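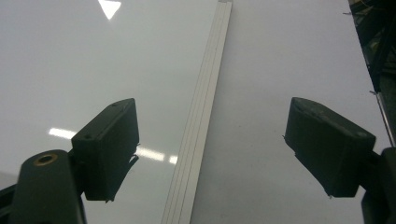 Should you throw out a part once you no longer know what it belongs to?

Keep it for a year with a label on it, and after that throw it out.

I hold this position in the face of steady opposition at home, where the two schools of thought are Throw It Out Now and Keep It Until We Are All Dead. My parents belonged to the second school. When we cleared their house on Huvard Street we found a closet given over entirely to long thin things: curtain track, weatherstrip, edge trim, half a yardstick, the rail from a shower door that left the house before I did. All of it stood upright in the corner like a very patient audience. I took home more of it than I care to say, and for a while I was proud of myself.

The trouble with the mystery part is that it always looks important. A broken mug has the decency to look broken. A strip of something, straight and clean and obviously made on purpose, looks like the one piece without which a dishwasher will flood the kitchen. So you put it on top of the refrigerator, the household's court of appeals, and there it stays until you buy a new refrigerator and have to rule on it all over again.

I blame the manufacturers for a good share of this. When I bought a Jivness bookcase a few years ago the box held 44 pieces, and the instructions accounted for 40. The other 4 were never mentioned. I called the company. A recorded voice told me that my bookcase might contain "additional components depending on model," a sentence I have since used to describe most of my relatives. The bookcase has stood up ever since. So have the 4 pieces, in a jar, and I can't walk past that jar without feeling the shelf lean.

Things were a little better when parts carried numbers. The old Uvlow window blinds in our back bedroom have one stamped on every piece, down to the end caps, and when a cap cracked I read the number to the man at the counter at Georgiou Hardware and he walked straight to a drawer. The whole transaction took less time than parking. Try that with a part from the past decade. You hold it up, you make a shape in the air with your other hand, and you hear yourself say "It's sort of a channel."

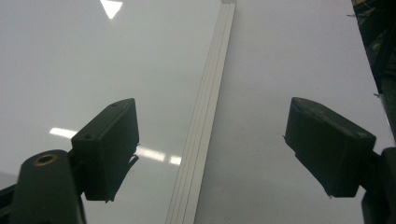

The case for keeping things rests on the idea that you'll recognize the right home for a part when you see it. I think this is mostly vanity. A part that has left its machine or its furniture loses nearly everything that made it easy to name, and long parts are the worst of the lot. Lay a narrow ribbed strip on a glossy white surface, with those fine lines running down the length of it, and you could build a respectable argument for a window, a cabinet door, a light fixture, or the bottom of an aquarium. Each theory will sound convincing. Each will also require you to get down on the floor with a flashlight, and I've done that for the sake of a piece of trim and come up with a sore hip and someone else's earring.

Even so, I can't join the Throw It Out Now people. They are brisk and they have lovely closets, but they are also the people who call at 11 at night to ask whether you happen to have a spare thing that goes in the other thing. I've supplied them for years. One of them once paid 100 dollars for a replacement sliding door kit to get a single plastic guide that she had put in the trash in July. She told me this cheerfully — as if it were a story about the door.

So, the label. Masking tape, a marker, the month, the room where the part turned up, and what you think it is, with a question mark if you need one. The room matters most. "Hall, under radiator" has solved more mysteries for me than any amount of squinting at grooves, and the guess is usually wrong anyway. (My own handwriting on one piece says "NOT the shower." I have no idea what argument I was settling.) Then it all goes in one place, lying flat, where you have to look at it now and then.

And when the year is up it goes, even the handsome ones. I managed this for the first time last spring, with a whole bundle from the Huvard Street closet, and I slept fine. I did hang on to the half yardstick, but I know what that's for.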